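Odd Socks and Lost Property: A Study of Unclaimed Clothing in a Hall of Residence

Student project report, Module in Household and Consumer Studies
Prepared by Hugo Marín and Pilar Carrasco

Summary

This report examines clothing left behind in the shared laundry room of Foden House, a hall of residence with 283 occupants. The work was carried out between February and the end of the spring term. Its purpose was to establish what kinds of clothing are most often left behind, how long they remain unclaimed, and whether a simple change to the way they are displayed leads to more of them being collected. Socks made up the greater part of the items recorded. A change from a closed box to an open rail and pegboard was followed by a clear rise in collection, although the study was too short to rule out other explanations.

1. Background

Foden House was opened as a hall of residence after the closure of the Villalobos building, and the laundry room was fitted out at the same time. It contains washing machines and dryers, a folding counter along one wall and a deep plastic box with a lid, which until this year served as the only place for lost clothing. The box was emptied at the end of each term and its contents were sent to a textile recycler.

Residents interviewed in the early weeks of the project were often unaware that the box existed. Several had assumed that it held cleaning supplies. Others knew of it but were unwilling to search through it – one described the experience as 'like going through someone else's drawers'. It was this remark that led the authors to consider display as the main subject of the study.

Earlier coursework on the same module, carried out at Ralline Court, had looked at the cost of replacing lost clothing. That report relied on residents' memories of what they had lost. The present authors preferred to record the items themselves.

2. Method

Each item found in the laundry room was entered in a logbook with the date, the type of garment, its colour and its condition. Socks were entered singly unless both halves of a pair were present. Items were given a small paper tag with a number, attached by a safety pin, so that their removal could be noted at the next visit. Visits were made in the early evening, when the room was quietest.

For the first half of the study the items were returned to the closed box. For the second half they were placed on an open rail, with socks pegged to a board beside it and sorted by colour from light to dark. A notice on the door explained the arrangement. Underwear was not displayed. It was kept in a paper bag at the reception desk and was left out of the comparison.

A short questionnaire was delivered to every room and 167 completed copies were returned. It asked how often residents did their washing, whether they had lost any clothing during the year, and what they did with a sock when its partner could not be found.

3. Findings

Socks were the most common item in both halves of the study, followed by face cloths and T-shirts. Dark socks presented a particular difficulty. Plain black socks from different makers differ in the height of the rib, the shape of the heel and the depth of the dye, and these differences are hard to see under the ceiling light of the laundry room. Two socks which had been logged as a pair were later found to be of different lengths, and the entry was corrected. The authors thereafter laid each black sock flat on the counter and compared it with others by the heel before making any entry.

Collection was slow while the closed box was in use. After the rail and board were put up, residents began to remove items within days, and the greater part of the coloured and patterned socks had gone by the end of the study. Plain black and plain white socks remained on the board for longest. Coats and jumpers were collected promptly under both arrangements, no doubt on account of their value.

The questionnaire showed that most residents kept a single sock for some time in the hope of finding its partner. A smaller group discarded it at once. A few wore unmatched socks as a matter of course and saw no difficulty in the practice.

4. Limitations

The two halves of the study fell at different points in the term. Residents packing to go home may have been more likely to look for missing clothing, whatever form the display took. Some items may also have been taken by persons other than their owners, and the method offered no means of detecting this. Finally, 3 pages of the logbook were damaged by a leak from a detergent bottle and had to be copied out again from notes.

5. Recommendations

The authors recommend that the open rail and board be retained at Foden House. A brighter lamp should be fitted above the board, and the dark socks moved to the end nearest the window. It is further recommended that the wardens of Buneck Hall, where a closed box is still in use, be offered a copy of the notice. Residents may wish to mark the toes of plain socks with a stitch of coloured thread, a practice which two of those interviewed had learned at home.

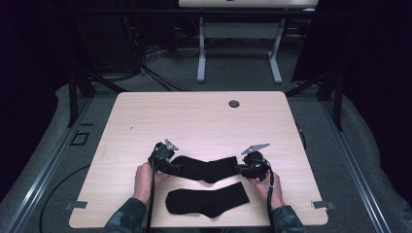
The logbook and the blank questionnaire have been deposited with the module office and may be consulted on request. The authors thank the reception staff for their patience in storing the tagged items.

1,902 views | 3 comments | Share this report

Comments

laundryroom_regular: I got back a green sock I had given up on in the autumn. Please keep the board.

M. (second floor): Was any thought given to the ironing room? Things get left there as well, mostly pillowcases.

Pilar Carrasco: Thank you both. The ironing room was outside the study, but we have passed the suggestion on to the wardens.

Contact the module office | Copyright the authors | Back to top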